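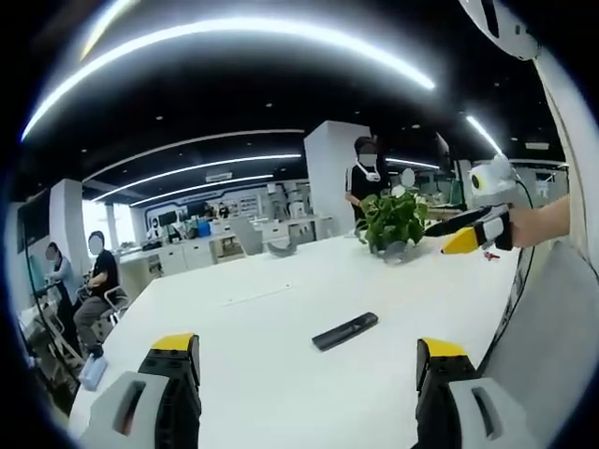

How long should I let a new subletter stay before asking the landlord to put them on the lease?

Put them on before they move in, or at least get the landlord's written okay first. Most leases make you ask ahead of time, and a sublet that starts without permission can put your own lease at risk.

Renting and Shared Space > Leases and Sublets
Thread: Subletting half of a small office, what did you put in writing?

bindu_j
I rent a one-room office on the second floor of the Sarmiento building. My lease has 11 months left. My business partner moved away in May and I have been paying for twice the space I need. A guy who does bookkeeping wants to take half the room. He seems fine. We talked about a flat monthly amount with internet and power included.

The answer at the top of the page covers the landlord part and I have already emailed mine. What I want to know is what other people wrote down between themselves and the subletter. I don't want a 30-page document for one desk and a filing cabinet.

prundham_pete
Mine was two pages. Rent, due date, deposit, end date, notice period, who has keys, what hours. We both signed and I gave the landlord a copy.

The end date should be before your own lease ends. I set mine a month early so there was time to clean and patch the walls.

U. Paredes
Check whether your lease says "sublet" or "assign" or both. They are different. With a sublet you stay on the hook for the whole rent. If he stops paying, the landlord comes to you, and you have to go after him on your own.

Also check the insurance clause. My landlord wanted the subletter to carry his own liability policy and name the landlord on it. It took him 6 days to get the certificate and he couldn't move in until it was done.

bindu_j
It says "Tenant shall not assign or sublet any part of the Premises without prior written consent." Nothing about insurance for a subletter, but I have to carry it myself.

U. Paredes
Then ask your own insurer if his stuff and his visitors are covered. They probably aren't.

ledgerline
I'm on the other side of this. I have rented desks in other people's offices for years and I would not sign anything with internet and power "included" unless it says what happens when one of them goes out. My last place lost internet for 4 days and the main tenant told me it was my problem.

Get it in writing whether he can use the conference table, the printer and the mailbox. Those caused more trouble than the rent.

prundham_pete
I think that's overdoing it for one room. If you list every item you end up arguing over the list. "Shared use of common furniture and equipment" was enough for us.

ledgerline
It was enough because you got along. The agreement is for when you don't.

prundham_pete
If you don't get along, a line about the printer isn't going to save it. A short notice period will. Ours was 30 days either way, no reason needed.

Iddrisu Akpalu
Both of you have a point. I have sublet part of my place near the Prundham bus depot to different people and the short notice period did more for me than anything else. But I do list the mailbox. One subletter put my address on his business registration, and I was getting his mail two years after he left. Now the agreement says whether they can use the address and that they have to change it within 30 days of leaving.

bindu_j
I hadn't thought about the address. He would want to use it, I'm sure. Clients send him paper.

Another question. Client records. He'll have tax papers for other people in the room and I'll have a key. Does that need to be in there?

ledgerline
Yes. Locking cabinet, he has the only key, and a line saying neither of you will go through the other's files. Some of my clients asked me about it directly. If he's careful he will bring it up before you do.

RamiroV
I manage a small building (not yours). From the landlord's side, the thing that makes me say no is a vague request. If a tenant emails "can my friend use the office," I don't know what I'm agreeing to. Send the subletter's full name, the type of business, the dates, how many people will come and go, and the draft agreement. I usually answer within the week when I get all of it.

Also look for a fee. Some leases let the landlord charge for reviewing a sublet. And some say that if you charge the subletter more than his share, the extra goes to the landlord or gets split.

U. Paredes
Good catch on the extra rent. Mine had a 50/50 split. I only charged half so it didn't matter.

bindu_j
Mine is exactly half plus a little for internet. I'll read that section again tonight.

Begoña V.
What about the deposit? I took one month and wish I had taken two. My subletter left with rent owing and a door that had to be replaced, and one month didn't cover both.

prundham_pete
Two months is a lot to ask for a desk. He may walk.

Begoña V.
He may. I would still ask.

bindu_j
Update for anyone who finds this later. Landlord said yes in writing on 26 Jan 2025. There is a review fee but it was small. No split on extra rent. He does want the subletter insured, so Unai was right about that.

The agreement came to three pages. I put in the end date a month early, 30 days notice either way, the address rule, the locking cabinet, and one paragraph on internet outages (he gets a credit after two full business days). We settled on a deposit of a month and a half. He starts once the insurance certificate comes through.

ledgerline
That's a fair outage clause. I'd sign that.

Iddrisu Akpalu
Take photos of the walls and the carpet before he moves in, and both of you date them.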